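Dye notebook, October
Entry 14: madder on cotton, second mordant series

Started 8:40. Picked up where entry 13 left off, with the scoured cotton from the Lorner bolt. Vlasta scoured it with soda ash and it passed the water drop test on both ends, so I went straight to mordanting.

Weighed the dry fabric for this batch at 1,184 g. Cut into strips, serged the short edges, marked each with laundry pen in the corner. Should have used stitched marks again. The pen faded on two strips last time and I had to guess from the notes.

Tannin bath first, oak gall, warm water, left in with the lid on until after lunch. Stirred whenever I walked past, which was not often enough. Two strips had a fold line where the tannin took darker. They went into the scrap bin and are not counted in anything below.

Alum next. Used the aluminum acetate from Fistis, the new tub. It clumps more than the old one. Carmela's trick of making a paste with hot water before adding it to the pot works fine, but the paste needs to be thinner than she wrote in her entry. Changed the recipe card.

Chalk bath to fix, then rinse. Tap water was cloudy again this morning, cleared after a few minutes of running. If the reds come out dull I will look there first.

Madder: ground root, Bustora, same bag as entry 11. 257 g, soaked overnight and strained through the fine cloth. Brought the pot up slowly to 70 C and held it. This is the part I keep getting wrong. In entry 12 I let it climb and everything went brick brown. Today it sat at 70 for 90 minutes and I did nothing else but watch the thermometer. The Kolář hot plate overshoots when you turn the dial up from low, so set it once and leave it.
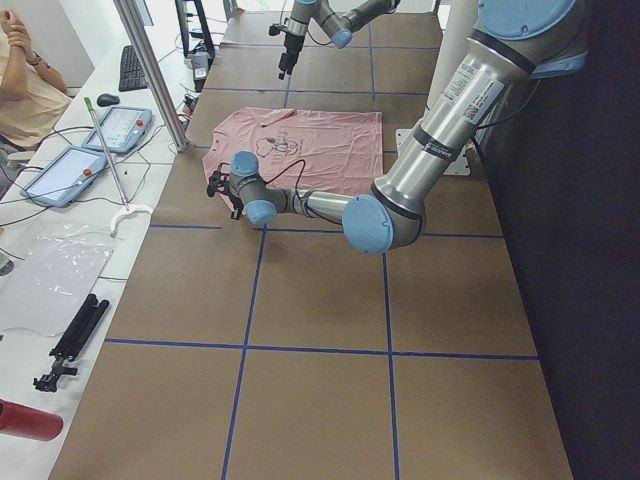

Pink short-sleeved tee laid out on the taped table.

Left the strips in the pot to cool. Pulled them at 4:15, rinsed until clear, hung them on the back line out of the light.

First look, still wet:
Tannin plus alum: strong red, a bit orange.
Alum only: lighter, more coral. Uneven near the serged edge.
Tannin only: tan with a pink cast. Not useful.
No mordant: pale pink, mostly came off in the rinse.

Second dip of fresh strips in the same pot, same temperature, shorter time. Salmon. Vlasta likes this one better than the red and wants enough of it for the lining samples. I told her to wait for the wash test.

Wet color means very little with madder. Entry 9 looked great on the line and was dull by the next morning. Will compare against the reference card once everything is dry and pressed, by the north window, before noon.

Problems today:
Strainer cloth has a hole near the seam. Some root got through and left specks on the second dip strips. Most brushed off. Need a new cloth.
The lid of the big pot no longer sits flat.
Ran out of pH strips, so the reading for the afternoon rinse is missing.

To do:
Wash test, one strip from each group, cool water, neutral soap.
Light test, half covered with card, south window.
Carmela to check whether the leftover chalk is the same grade as the spring batch. The label is gone.
Try one strip in an iron dip, very weak, two minutes at most. Keep the iron pot and spoon away from everything else.

Exhaust bath saved in the covered bucket under the sink. Do not pour it out.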